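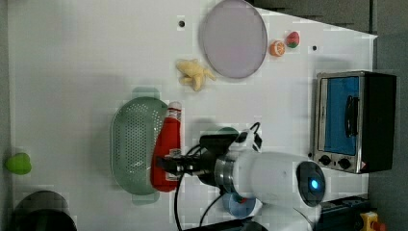

Abb. 1: Teller, halbe Orange, Erdbeere, Ingwer (Spielzeug)

Stillleben, Sitzung 3 - Mitschrift zum Nachlesen

Ich hab's vorhin im Kurs schon gesagt und schreibe es trotzdem nochmal auf: Fangt bitte nicht mit dem schönsten Ding an! Ich kenne das von mir selbst, man verliebt sich in eine Erdbeere, malt eine Stunde lang Kerne, und dann passt der Teller nicht mehr aufs Blatt.

Also erst die großen Formen, ganz dünn, mit dem 2B. Ein runder Teller wird schräg gesehen zur Ellipse, und die hat an den Seiten keine Spitzen (bei fast allen von euch hatte sie welche, bei mir im ersten Jahr auch). Dreht das Blatt ruhig auf den Kopf, dann seht ihr die Beulen sofort.

Danach die Zwischenräume. Krisztina Boros hat in ihrer Skizze nur die Lücken schraffiert - fand ich großartig, probiert das mal aus.

Farbe kommt im Januar dran. Bis dahin bitte drei Ellipsenstudien, Format egal, und wer noch Papier braucht, meldet sich bei Kastriot Ionescu. Der Block kostet 39 Kronen, kariert geht zur Not auch.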